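Why Do Carpets Have Stripes?
August
By the Ellside Young Readers page

Look down at the floor where you are now. Is it wood, tile or carpet? Many schools, libraries and offices choose carpet, and very often this carpet has stripes. Today we will learn why.

A carpet is made of yarn. Yarn is a long thread, like the one your grandmother may use for knitting. A machine with a long row of needles pushes the yarn through a flat cloth, again and again. Each push makes a small loop. When many loops stand close together, you have a carpet!

Sometimes the loops stay closed. This is called loop pile. Sometimes a blade cuts the top of each loop, and then the carpet feels softer. This is called cut pile. The word "pile" only means the part that your feet touch.

To make stripes, the workers put different colours of yarn on the machine. One needle may have light grey yarn and the next needle may have dark grey. The colours come out in lines, side by side. 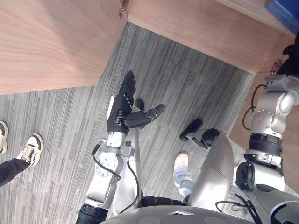

A grey striped carpet with light wooden panels around it.

Stripes are useful as well as nice to look at. On a floor of one plain colour, your eye finds every crumb very quickly. On stripes, small marks are more difficult to see. Grey is a good colour for this, because a lot of dust is grey too.

Carpet also makes a room quieter. When sound hits a hard floor, it jumps back, like a ball. When it hits carpet, a part of the sound goes in between the threads and becomes weak. The reading room in Gollach has 80 square metres of carpet, and you can drop a book there without a big bang — but please do not try it!

Try it at home

You need a sheet of thick paper, scissors and wool in two colours.

1. Cut slits along the top and the bottom of the paper.
2. Wind the first colour up and down through the slits, three times.
3. Change to the second colour and wind three times more.
4. Continue until the paper is full.

Now put it on the table and drop some crumbs of bread on it. Then drop the same crumbs on white paper. On which one do you find them faster?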